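Workshop tips: setting up a two-arm bench kit

The Tudari bench kit is sold to small workshops that want a pair of arms to move boxes between trays. We have been using the planning software that comes with it, which lets you lay out the bench on screen and run the job before you bolt anything down. The tips below apply to most kits of this size.

Start with the bench. The arms go along the far side and the work goes at the near edge, where you can reach it. Fix the base plates first and check every corner bolt. A plate that rocks slightly will throw out the position at the gripper by a good deal more. Bergmann sell a set of longer bolts for thick tops, which we needed on our own bench.

Put a mat under the trays. Bare wood is slippery and trays creep towards you over a morning's work. Any dense mat with a bit of texture will do. Leave a thin strip of bench showing in front of it so the edge does not catch on sleeves.
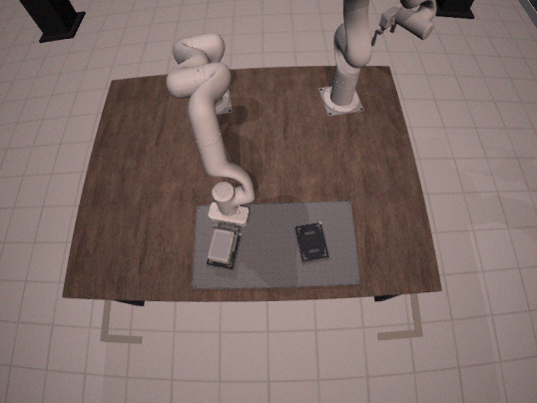

Left arm at the box, with the second tray left free on the mat.

Leave a wide gap between the trays. It is tempting to push them together to save travel, but the gripper body is wider than the wrist above it and needs room on both sides. If you use Tronlow trays, go by the outside measurement and ignore the one on the label, as the label gives the inside only.

Trays do not have to be dead square to the bench. The software takes an angle for each one, so type in what you have. Measure it from the long side of the tray. We had two false starts from measuring off the short side.

Park the arm you are not using. The kit will happily hold both arms over the mat, and then one is always in the way of the other. Send the spare one back past the far edge of the bench and leave it there until it has a job. Check what is behind the bench before you do this, as shelves and lamps are easily forgotten.
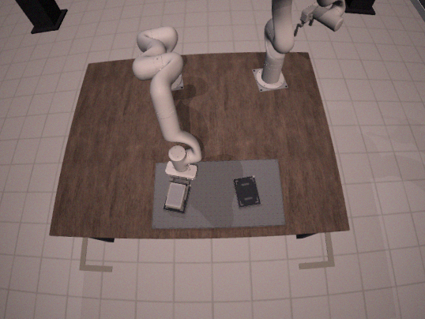 Spare arm parked clear of both trays.

Run each new job at the slowest setting first. We do 3 slow runs, then 50 at normal speed, before leaving it to get on with a batch of 200. If the gripper rubs the side of a box at any point, stop and move the tray. Changing the grip in the software takes longer and has to be done again for the next size of box.

Mark the floor. Tape at the corners of the bench makes it easy to put back after sweeping. Cloth tape lasts better than paper on tiles.

Wipe the gripper fingers with a barely damp cloth at the end of the day. Do not use polish or anything oily.

What we think of the kit: the planning software is the best part and easy to learn. The printed manual is poor, and the section on trays is out of date. The Astalen kit has a better manual but comes with one arm, and the second is extra. Spare fingers for the Tudari are sold in pairs and are worth ordering with the kit, as ours took until February to arrive.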